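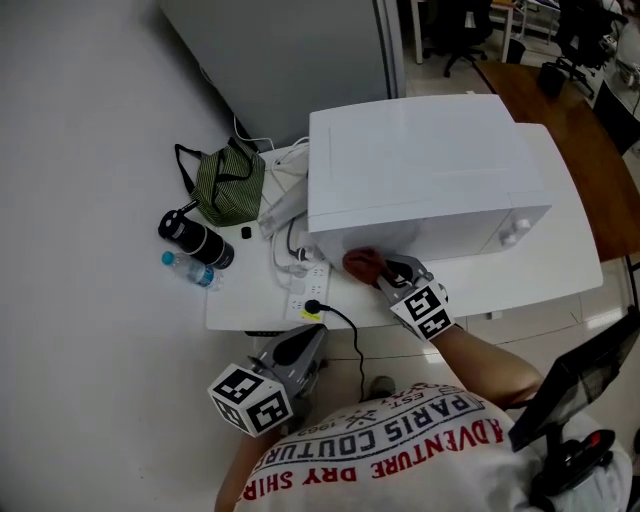 Tulter Building Users' Meeting
Minutes, Mar 1, 2019
Chair: Keith Blackburn
Apologies: Whiteley office

1. Minutes of last meeting
Approved with one correction. The chair order was for 27 chairs, not 25.

2. Microwave table
The white microwave stays on the small white table by the tall cabinet. Dirnby asked for a bigger table. Keith said there is no money for one before September. Agreed that the right half is for the microwave and the left half is for lunch bags and bottles while people are heating food. Bottles should be stood up, with caps on.

3. Power strip
The strip lies on the tabletop with the white cables bunched behind it. Two users said they would like the space back. Keith will get a price for fixing it to the wall. Limit for this is $480.
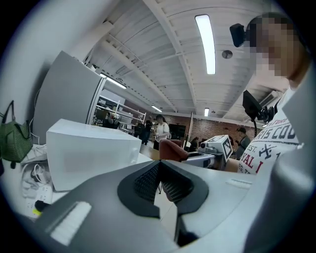
Stadetti asked if chargers could be left plugged in overnight. Not agreed. Anything still on the strip at closing goes in the box at the front desk and is kept for 5 days.

4. Cleaning
The microwave is to be wiped out by whoever used it last. The floor contract was discussed for over half an hour and carried forward.

5. Any other business
Whiteley sent a note about the noise from moving desks. Keith to reply.

Next meeting: date to be sent by email.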